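Unit 6: Holders, Stands and the Bare Tabletop
Notes to go with the Friday lecture. Read before section.

Last week we ended on drawers. This week is about the top of the table, and about the objects people buy in the belief that a table needs objects to keep it in order. I should say now that I don't share the belief. You are free to, but bring me a reason and some measurements.

What the trade says

The Kistemach catalog lists 59 products under "desk and table order." The introduction to that chapter promises that a holder "gives every item a home." Read that sentence slowly. A holder gives a home to the items that fit in the holder. Everything else on the table is where it was before, and the table now has one more thing on it. Kistemach doesn't report what happened to anyone's table after they bought a holder, and when Kyu-ri Um wrote to ask for her term paper last year, the reply was a discount code.

Pronholm is a little better. Their booklet at least separates storage you reach into every day from storage you look at. They then go on to sell you the same stand for both, in two finishes.

Terms for this unit

Footprint. The area of tabletop an object covers. Measure the base, then measure the widest part above the base, and use the larger number.

Reach zone. The part of the table your hand gets to without leaning. It is smaller than you think. Sit down and try it before you write a number.

Dead ring. My term, so don't look for it in the reading. It's the strip of table next to a holder that is too narrow to put anything on. Most footprint figures leave it out, which flatters the holder.

Lone object. A single item standing on an otherwise clear surface. Magazine people love it. We'll spend some time on whether it does any work.

The Athumani survey, and how far to trust it

Erasto Athumani's survey is in your packet. He collected 2837 answers to one question: "Is your work table clear at the end of the day?" People who owned a holder said yes more often than people who didn't. You will see this quoted all over as proof that holders clear tables.

Problems with it, in no special order. The people answering judged their own tables. "Clear" was never defined, and one person's clear is another's three mugs and a stapler. People who already keep a tidy table may be the sort who buy holders. And the question went out through a store mailing list, which Athumani admits in a footnote on the last page, in smaller type than the rest.

He deserves credit for the footnote. It still doesn't fix the numbers.

Compare Stella Nzioka's study, also in the packet. She had only 17 tables, but she went and looked at them herself, every afternoon for the month of May. She found that holders tended to stay put while clutter moved around them. I find this more believable, though 17 tables is 17 tables and she says so.

Reading an upright holder

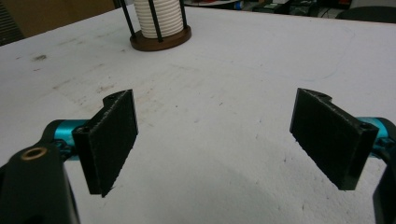 An upright holder should be judged by its base first. Sellers talk about height because height sounds like free space, but the base is what you pay with. Ask how wide it is, how far the body of the holder sits inside it, and what gets wasted between the two. The one on the white table has a round brown wooden base with a white ribbed cylinder inside it and black rods standing up alongside. I'd start by asking what the rods add. They may steady something tall, they may be trim, and you can't settle that by admiring them. The ridges deserve the same treatment. A ribbed side has more places for dust than a plain one, and I have yet to see a catalog mention it. Look also at the tabletop, with its gray smudges and little dark specks. A clear surface and a clean surface are separate claims, and Athumani's question ran them together.

Vanderleia Trindade argues in the second reading that a wooden base "warms" a white table. Maybe. I would like to know how she'd tell if she were wrong.

Section work

Pick one holder at home or in the library. Draw its footprint and its dead ring on graph paper, full size. Then take it away for a week and write down where its contents end up. Don't tidy more than you usually would, or the week is worthless. If you share the table, tell the other people, and note in your write-up that you told them.

Chepkoech Chege runs the section and will check your drawings. She has the Swai folding rules; sign one out and bring it back. Write-ups are marked out of 50, with 17 of those for the drawing. A drawing with no units gets none of the 17.

Reading for next time: Skosum pamphlet on trays, the first half only. The second half is an order form.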